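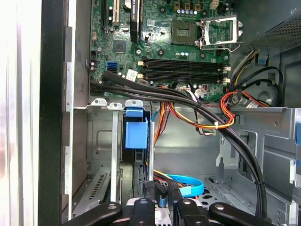 # Finger drifting on the PC stripping cell: linkage bolts or wrist camera?

**mithril_spanner**

Right, I've been putting this off because I suspect the answer is "you should have done that ages ago", but off we go.

I look after a cell that takes hard drives out of old desktops. Side panel's off before the case gets to us, arm comes in from above with a linkage gripper, finds the blue caddy, pinches it and lifts. Gripper's a Goveo, the controller is Lestumus, and the wrist camera bracket was made in-house by whoever had my job before me (no drawings, cheers for that).

It ran beautifully until February. Now the fingers close slightly to one side and the tips land on the cage wall instead of the caddy. I re-zero it, it's fine for a morning, then it wanders again. The counter says 1410 cycles since the last proper strip-down, so I wouldn't have thought anything was worn out.

What I've done so far:

- re-taught the approach point
- cleaned the finger pads with isopropyl
- swapped the pads left to right
- wiggled everything by hand and found a bit of play in one link, though I couldn't swear it's new

Where would you go next? I'd love it to be the bolts because I've got bolts.

---

**pallet_jackdaw**

Bolts. It's always the bolts on those linkages. The pivot screws go into plain tapped holes, and every open and close gives them a tiny nudge. Take them out one at a time, clean the threads, a dab of medium threadlocker, torque to whatever's in the book and paint a witness mark across the head so you can see if it's moved.

Don't do them all at once! I did that on my first one and spent the rest of the shift working out which spacer went where.

---

**oddsocks_plc**

I'd leave the threadlocker in the drawer for now. If it re-zeroes happily and then drifts over a morning, that sounds like warming up to me, either the arm or the camera bracket. A home-made bracket could easily creep as it heats. Put a fixed target on the bench, send the arm to it cold, write down where the camera thinks it is, then do the same at lunch. Costs you nothing and you don't have to undo a single screw.

---

**pallet_jackdaw**

With play in a link he's already felt by hand? Come on.

---

**oddsocks_plc**

They all have a bit of play. Mine has play and it's been lifting caddies for years. I'm only saying measure first.

---

**mithril_spanner**

Both, then, keeps everyone happy :) I did the target test this morning. Between cold and lunchtime the camera moved by so little that I'm calling it nothing. So sorry oddsocks, I was rooting for you a bit, it would have been the cleaner job.

Then I ran the approach at crawl speed on an open Dell with my nose practically in the case. One side link lags as the fingers come in, then catches up with a little jump. I could get an Allen key on the big pivot bolt and turn it with two fingers, so that one was well on its way out. Its neighbour was a bit sloppy too.

I've left the thing parked with the middle link pointing up at the drive bay while I think about what order to do them in.
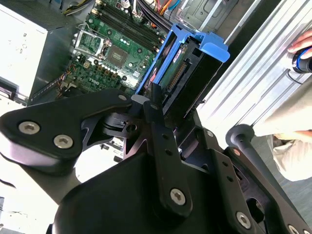 **Asfaw**

Before you lock anything, check the bushes behind those pivots. A bolt that backs out usually has a reason, and on the older Goveo fingers it was the bush going oval. If you glue the bolt into a link with a worn bush it will hold for a while and then chew the link, and a link is a lot dearer than a bush.

Easy check: bolt out, push a new bolt through by hand and rock it. If you feel it knock, change the bush.

---

**mithril_spanner**

That I had not thought of. Do they press out or do I need heat?

---

**Asfaw**

They press out in a bench vice with a socket behind. Go slowly and support the link close to the hole, they don't like being bent. New one goes in from the same side the old one came out.

---

**pallet_jackdaw**

Fair point about the bushes, I'd have missed that. Still want threadlocker on it afterwards though.

---

**teabag_torque**

I'll stick my oar in about the other end of it. How hard are you squeezing? The previous owner of our cell had the grip force nearly flat out because somebody once dropped a drive, and all of that load goes straight through the pivots. A caddy needs hardly anything once its tab is free. We brought ours down by a good margin and the screws stopped moving. We've done more than 2000 lifts since and I've not touched them apart from a wipe.

Also check the gripper isn't leaning on the cables on its way down. Some of those towers have a fat bundle lying right across the board, and if a link snags it on every case you're putting a sideways load on a joint that wasn't built for it. We tuck ours behind the cage edge before the case goes in.

---

**oddsocks_plc**

Seconding the cables. I'd also put in an approach height above the cage and come straight down from there, so you aren't sweeping sideways through the wiring.

---

**mithril_spanner**

Oh dear. Grip force was at 90-odd per cent. I didn't set it, but I've also never looked at it, so I'm not getting away with that one.

Update after an afternoon on the bench:

1. Powered down, air off, arm locked out. Gripper left on the wrist so I wouldn't lose the camera calibration.
2. One bolt at a time (thank you jackdaw). Big pivot bush was oval, you could feel the knock straight away. Neighbouring one was fine, so I left it in.
3. New bush from a Broketico kit, which fitted, although the flange is a touch thicker than the old one and I had to leave out a shim.
4. Medium threadlocker, torqued, yellow paint marks, left overnight before any load.
5. Grip force brought down in small steps on a scrap case until the caddy started to slip, then back up a bit.

Ran a batch after that and the tips are landing on the caddy. I'll look at the paint marks at the end of each shift for a while.

---

**teabag_torque**

Leaving out a shim would bother me. Is the link still square to its partner? Shut the fingers on a strip of thin card and see if it pulls out evenly along the pads.

---

**pallet_jackdaw**

If it's landing, it's landing. I wouldn't open it up again for a shim.

---

**Asfaw**

Do the card test. I have had the thick flange ones too and mine needed the flange rubbed down on fine paper to sit right. With the shim out it will run, but the pad wears on one edge.

---

**mithril_spanner**

Card test done just now, tight at the top and loose at the bottom, so teabag and Asfaw win that one. I'll rub down the flange and put the shim back in first thing tomorrow, before the next lot of towers comes in. Does anyone know what grit? I've got 600 and 1200 in the drawer and that's it.

---

**Asfaw**

600 on a flat plate, figure of eight, and measure often. Finish with the 1200 if you have the patience.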